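Reviews > Craft Storage > Boxes and Cases
Reviews Guides Swaps Letters Contact

The Ballico clear case, after a season of beads
October
By Eugeniusz Sobczak

I have been making beaded fringe for lampshades long enough to own more storage than beads, so when my old cookie tins finally rusted through I went looking for one see-through box that would hold the lot. I bought the Ballico from the Skinitcombe craft market and I've used it nearly every evening for 3 months.

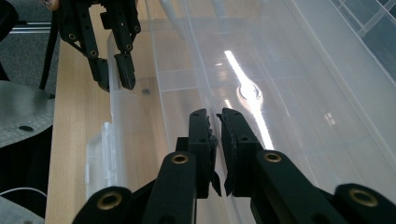
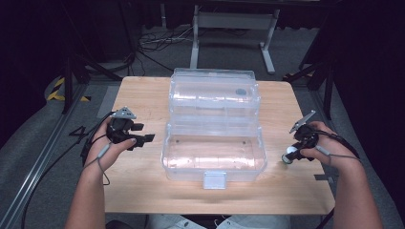
Let me start with the good stuff, because there's plenty of it! I can find a color without opening anything. With the tins I used to pry off lid after lid looking for the amber seed beads, and by the time I found them I'd forgotten which shade I was working on (and my tea was cold). Now I glance at the shelf and grab. For someone who works under one lamp after supper, that alone was worth the money.

The latch is better than I expected too. It closes with a proper click, and it has survived a trip down the stairs — my fault, wrong slippers — with only a handful of bugle beads escaping. I'm still finding them in the rug.

Now the grumbles. The dividers are sold separately, which I think is cheeky, and the pack of 8 I ordered had 2 that were a hair too short. Size 15 beads slide right under them. I fixed mine with a thin line of museum putty along the bottom edge, and they've stayed put, but I shouldn't have to do that with brand new dividers. The Tseng box my sister-in-law uses has molded walls and doesn't have this trouble at all. Hers won't take a spool of thread, though, and mine will, so we each think we got the better deal.

It also scratches. Mine went cloudy on the bottom from being dragged over grit, and dish soap made no difference. Static is a nuisance in dry weather as well, and the tiny beads cling to the sides like burrs. Wiping it with a used dryer sheet helps for a week or so.

I paid 70 for the case and dividers together. That's steep next to the Staltititz, and if you only keep buttons or larger beads I'd save your cash and get that one. For seed beads and fringe I'd buy the Ballico again, and I'm eyeing a second one for my crystal drops, which are still living in a soup pot.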